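What's on a science table? Beakers, rods and racks

If you walk into a science room, you will see some things that look a bit like kitchen equipment. There are clear pots for liquids, sticks for stirring and stands for holding things up. This page explains what three of them are called and what they do. You will probably use all three when you get to secondary school.

The beaker

A beaker is a pot with straight sides and a flat bottom. Most have a small lip at the top called a spout. When you tip the beaker, the liquid runs to the spout and leaves in a thin stream, so less of it goes down the outside.

Beakers come in many sizes. Small ones may hold less than an egg cup. The biggest one in our cupboard holds 2000 millilitres, the same as a large bottle of lemonade. The one children use most often holds 200 millilitres.
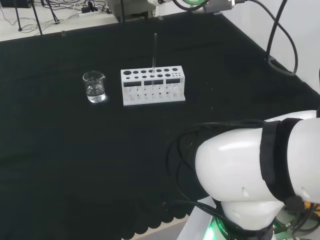

Many beakers have lines printed on the side with numbers next to them. These give you a fair idea of how much liquid is inside, but they are not very exact. If a scientist needs to know the amount properly, they use a tall, thin measuring cylinder instead. Small beakers sometimes have no lines at all.

Never drink from a beaker, even if it looks clean. A clear liquid might be water, but plenty of other liquids are clear too. You can't tell by looking. That is why scientists put labels on things.

The stirring rod

A stirring rod is a thin, solid stick, usually made of glass. Glass is a good choice because most liquids do not change it, and it does not soak anything up. A wooden spoon would take in some of the liquid and carry it into the next experiment.

To stir, hold the rod near the top and move it in slow circles. Try not to tap the sides. Lorna Villanueva, who runs our Thursday science club, tells everyone to "stir like you're trying not to wake the cat".

The rod has another job as well. If you hold it against the spout while you pour, the liquid will cling to the glass and run down it. This helps to stop splashes.

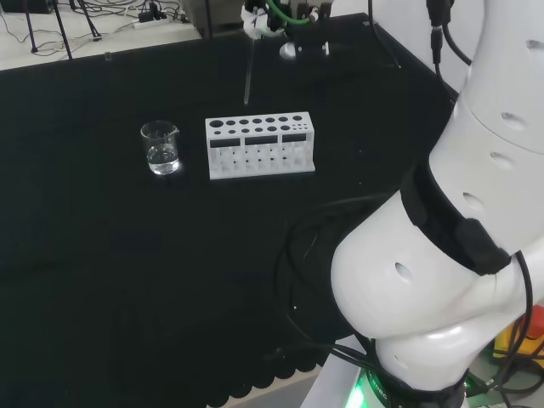
Glass rods roll. A rod put down flat on a table can be on the floor a moment later, so it needs somewhere safe to go between stirs. A rod that has been used should be rinsed and wiped before it goes into a different liquid.

The test tube rack

Test tubes have round bottoms, so they cannot stand up by themselves. A rack holds them. You drop each tube into a hole and it stays upright, and you can see them all in a row. Racks can be made of wood, metal or plastic. A simple school rack has 6 holes, all the same size.

Some racks also have pegs. These are for drying. After washing up, you turn a tube upside down and slide it over a peg, and the last drops run out. 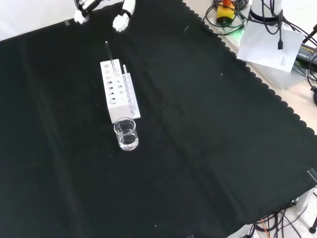 Racks are handy for other things too. Pens, droppers and thermometers can all stand in one if the holes are the right width. A thin rod can be kept upright in the same way — there is one in the white rack, with the small beaker right at the front end of it. In a hole that is much wider than the rod, it will lean a little.

Try it at home

You need a clear plastic cup, warm water from the tap, a teaspoon and some sugar.

Half fill the cup with water.
Add one teaspoon of sugar and stir slowly until you can't see it any more.
Add another spoonful and stir again.
Keep going until some sugar stays at the bottom however long you stir.

Write down how many spoonfuls you used. Then do it again with cold water and compare the two numbers. Pour it all down the sink when you have finished and wipe the table.

Words to know

Dissolve: when a solid mixes into a liquid so well that you can't see it.
Millilitre: a small amount of liquid. A teaspoon holds five.
Spout: the lip on a beaker or jug that liquid pours from.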